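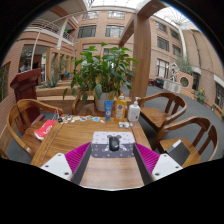 ## 3. Connecting and setting up the pointer

Before you start, install the Juduvine software from section 2 and restart the computer. The Juduvine settings panel can't be opened until you do.

1. Plug the receiver into a free USB port on the computer. If you use a hub, pick one with its own power supply.
2. Slide the switch on the underside of the mouse to **On**.
3. Wait for the message *Device ready* in the lower right corner of the screen. The first connection takes about 6 seconds.
4. Open **Juduvine > Devices** and select the mouse from the list.
5. Click **Set as default**.

> **Note:** If the list is empty, remove the receiver, close the panel and repeat steps 1 to 4 with a different port.

### 3.1 Pointer speed

1. In the **Devices** window, click the **Motion** tab.
2. Drag the **Speed** slider to the middle.
3. Move the pointer from one side of the screen to the other. You should be able to do this without lifting your wrist.
4. Adjust the slider one notch at a time, then click **Apply**.

Users with two monitors usually need a faster setting. Speed is saved per user account, so a shared computer keeps a separate value for each person who signs in.

### 3.2 Buttons

The left and right buttons can be swapped under **Buttons > Primary**. The change takes effect as soon as you click **Apply**. To undo it, use the other button to reach the same menu.

The wheel scrolls 3 lines per notch by default. For long spreadsheets, choose **Page** instead.

### 3.3 Care

- Use the mouse on a flat surface. Glass and mirrored tops are not supported.
- Wipe the sensor opening with a dry cotton swab.
- Turn the switch to **Off** before storing the mouse in a bag.

**Caution:** Do not spray cleaner directly onto the mouse. Liquid can enter around the wheel and damage the circuit board.

**Caution:** Remove the battery if the mouse will not be used for more than 2 months.

Changes to this section: wheel settings added, 2018-06-30 (Z. Hordiienko).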